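**Call for participants: fruit intake and sleep timing study, Cluremau Nutrition Unit**

The Cluremau Nutrition Unit is recruiting adults for a study of evening fruit intake and sleep timing. Enrollment opens in May and closes when 432 places are filled.

Participants keep a food and sleep diary for 3 weeks. In the second week, the evening snack is replaced with a portion of whole fruit, citrus included, eaten before 9 p.m. No other change to diet is requested.

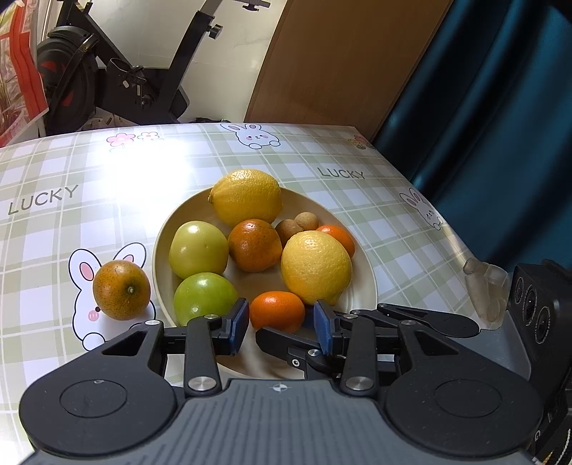
Eligibility:

- age 21 to 60
- no diagnosed sleep disorder
- no citrus allergy
- not working night shifts during the study period
- able to attend two visits at the Skasia Street clinic

Persons taking medication that interacts with grapefruit are excluded. If in doubt, list all current medication on the form and the study nurse will check it.

Each visit lasts under an hour and includes height, weight and a short questionnaire. No blood is drawn. Payment is $500 on completion — partial payment applies to those who withdraw after the first visit.

Diaries are stored under a code number. Names are kept in a separate file.

To apply, request form 586 from Elvira Guzmán, study coordinator, at the clinic desk. Questions about eligibility go to Issa Shboul, Room 3.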